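Pisau refurb, bench notebook
July 2, 2018

Picked up the tower that has been sitting under the bench at Flenonby since March. Label on top says "no display, fans run, CPU?" in pencil. That is all the history there is. It came in with a batch of five from the Flenonby office clear-out and the other four have already gone out again, so this is the last one on the sheet.

Plan for the day: processor out, check the socket, processor back in, see whether it posts. If it doesn't, try the spare chip from the Makori parts box. If that does nothing either, the board gets written off and we keep the case, the supply and the drive cage.

Opened it with the power lead pulled and the button held down for a bit. Side panel came off without a fight once I found the release. Laid the whole thing on its side so the board faces up. I have done these standing upright and the cooler always wants to swing down on the last screw.

Dust was less bad than expected. Mostly in the fins and along the bottom of the front fan. Blew it out in the yard with the side panel still off, then brought it back in. There was a folded paper label stuck to the inside of the drive cage with nothing legible on it. Threw it away.

Cooler next. Loosened the screws crosswise, a couple of turns each, and it still didn't want to let go. The paste was hard, gray, cracked at the edges like old putty. Put the power back on for a few minutes to warm it, off again, lead out, and then it came with a slow twist. Did not pull straight up. We lost a chip that way in March and I would like not to do it again.

Cleaned the lid of the processor with alcohol and lint-free wipes. Took more wipes than it should have. The last of the old paste was in the corner by the gold triangle and I used the edge of a wipe folded over a plastic card. Same on the cooler base, which has a machined face with faint rings in it. Thought about polishing it with the 2000 grit that is in the drawer, decided against it. It is flat enough and I would only make it less flat.

Lever down and out from under its hook, frame up, chip lifted out by the edges and set in a clamshell tray with the lid closed.

Socket check. Lamp held low from the side, magnifier, then the same again with the lamp on the opposite side. What I look for is an even sheen over the whole field. A bent pin shows as a dark or a bright fleck that doesn't move with the others when you move the light. I did this twice, with a coffee in between, and didn't find one either time. There was one fiber lying across the contacts near the edge, which I blew off with the bulb. No tweezers in the socket, ever.

The chip has contact pads on the underside and those looked fine too, apart from a smear near one corner. Could have been paste, could have been a fingerprint. Wiped it with alcohol and let it dry before going any further.

Then to the socket with it. Notches lined up first, well above the pins, then down.
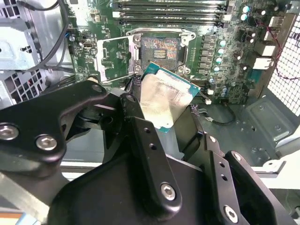
Added later by a colleague, in pencil: I would want the chip level before it gets anywhere near the pins. At a tilt the low edge touches first, and if it then slides even a little you have a bent row. On the Makori boards I bring it right over, stop, check the notches against the keys from both sides, and only then lower it the last bit. Also, did you check the lid for the stepping code while it was out? We need that for the sheet.

Fair point on leveling. Will write it into the bench card as its own step, before "lower". At the moment the card has "align and lower" on a single line and people read that as one movement. Proposed wording:

Hold chip by the edges.
Bring it over the socket.
Level it.
Check notches.
Lower. Let go. Do not press.
Look at it from the side. All four edges should sit at the same height.
Frame down, lever down.

The lever needs real force on these and it makes a crunching sound the first time. That is normal and it should say so on the card. Two people have stopped halfway and asked.

No, I did not write down the stepping code. Will do it next time the cooler is off. The model line matches the sheet.

Seating itself: took it out and put it back nine times over the course of the morning. Not needed for the repair, but I wanted to know whether the card works when followed to the letter, and whether the order of frame and lever matters as much as we say it does. Notes from that:

– With the notches lined up there is a clear drop at the end. Very small, but you notice it. Without the drop it isn't in, and you lift and start over.
– The retention frame wants to fall closed if it is not opened all the way. It should go back until it stays there without help. Add to card.
– Lamp position matters more than I thought. With the overhead light alone the lid of the chip glares and you can't see the triangle at all. With the side lamp it is easy. Moved the side lamp to the left end of the bench and left it there, please don't put it back.
– Twice I had it turned the wrong way around and saw it only at the notches. No harm done, but if I had been lowering at the same time it would have been on the pins.
– Cables. The thin ones by the memory slots get in the way if they are not tucked back before starting. They don't reach the socket but they are right where you want to rest something.

Between tries I looked at the pins again with the magnifier. No change that I could see. I would not do this many cycles on a board that is going out to anybody. The makers rate these sockets for very few insertions and we should treat this one as used up in that respect, whatever happens with the display fault.

Left the graphics card in for all of this. The old instruction said to pull it first, and on this case I don't see the need. It is a compact card and sits well clear of the frame. Leaving it in saves undoing the latch, and the latches are the part most likely to snap on a case of this age. They are the blue ones, same as on the other four. We have a few spares in the Makori box, and I would like to keep it that way.

The same goes for the front connector. It can stay plugged in. The instruction to unplug it must come from the older model, where the cable runs right across the board.
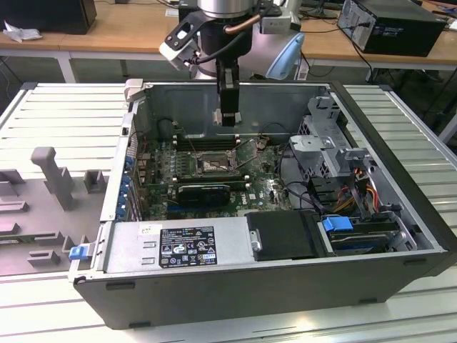

Tower on its side on the slatted bench, side panel off. Socket open, graphics card left in its slot.

About the bench: the slats are good for the case, which doesn't slide around on them, and bad for small screws, which go straight into the grooves and roll to the end. Put a rubber mat down along the front edge, or use the magnetic dish. I lost a cooler screw for a good while and found it in the groove nearest the wall. White surface helps though, much easier to spot things than on the old brown one.

Paste: used the Brikia tube from the drawer. A small blob in the middle, no spreading. The first bit out of the nozzle was watery, so I squeezed that onto a wipe and threw it away. Tube is nearly finished. Put another on the order, and get the one with the proper cap this time. The last cap split and the paste dries out behind it.

Cooler back on, screws crosswise again, fan lead plugged in. Checked the fan lead twice, having forgotten it on the machine before this one.

First power-up: fans, no display. Same as on the label.

Second: memory out, contacts wiped, one stick back in the slot closest to the socket. Display came up after a long wait, with a complaint about the clock being wrong. So the processor was probably never the trouble. Battery on the board read low on the meter and I swapped it. Clock holds now, at least over lunch.

Put the other stick in. Display gone again. Took it out, display back. Tried that stick in the first slot by itself and got nothing. It goes in the bin for dead memory, marked with a cross.

So one bad stick of memory and a flat battery. All the business with the socket could have been skipped if I had started at the cheap end. The troubleshooting sheet does say memory first. The pencil label said CPU and I followed the label.

Still open:
– stepping code for the sheet
– replacement stick, check the Makori box before ordering
– new Brikia tube
– bench card, type up the new wording and laminate it
– overnight run with the side panel on, not started yet
– decide whether this one goes out or stays as the practice machine. After the number of insertions today I am for keeping it. The Pisau sheet has it down for delivery, so someone needs to change that line.

Side panel is on the shelf behind the door. Its screws are in the dish.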